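Leftovers and the shared fridge

The fridge on the second floor was switched off and defrosted in April, and it is now back in use. Thanks to Armelle Besnard, who stayed until 22 items had been claimed and the rest thrown out. The freezer drawer shuts properly again.

From now on the fridge will be cleared every fortnight, at 5 in the afternoon. A note goes on the door the day before. Anything without a name and a date on it will be thrown away, box included. Milk, butter and the sauces in the door are shared and don't need a label. There is a roll of labels and a pen on a string on the left side of the fridge.

Several people asked how long cooked food keeps. As a rule, eat it within two days of putting it in, and if you won't get to it by then, freeze it on the first day. Rice is the one to be careful with. Cool it quickly, put it in the fridge within an hour of cooking and eat it the next day at the latest. Reheat it once only, until it is steaming all the way through.

Large pots of soup or stew should be divided before they go in. A full pot stays warm in the middle for hours and warms up the shelf next to it. Shallow boxes cool much faster and stack better too.

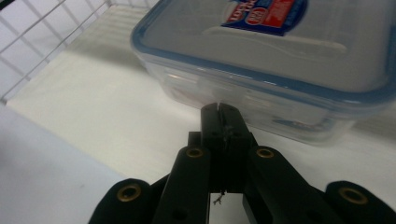

Lids are the other thing people write in about. The cupboard now has 38 boxes and a good many fewer lids that fit them. If you have taken one home by mistake, please bring it back and leave it on the draining board. Ulises Ojeda has sorted what we have by shape, with the round ones on the top shelf and the square ones below. Please keep them that way. Boxes that have gone cloudy or cracked can go in the recycling bin by the back stairs, as long as they are clean.

For tomato stains, rub the inside with a little cooking oil before washing, then use hot water and washing-up liquid. For smells, fill the box with warm water and a spoonful of bicarbonate of soda and leave it overnight with the lid off. Neither works every time. Curry is the worst for both, and Daichi Ichikawa suggests keeping one box for curry and giving up on the colour.

Please don't put hot food straight into the thin takeaway tubs, and check underneath for the microwave symbol before heating anything in them. Take the lid off or leave one corner open. The microwave plate was cracked last month and the new one has been fitted. The old plate is in the cupboard under the sink if anyone wants it for a plant pot.

The next clear-out will be done by Kolbrún Thygesen. If you are going to be away and want something kept, write your return date on the label. Questions about the fridge should go to Ultan Hennessy at the front desk, mornings only.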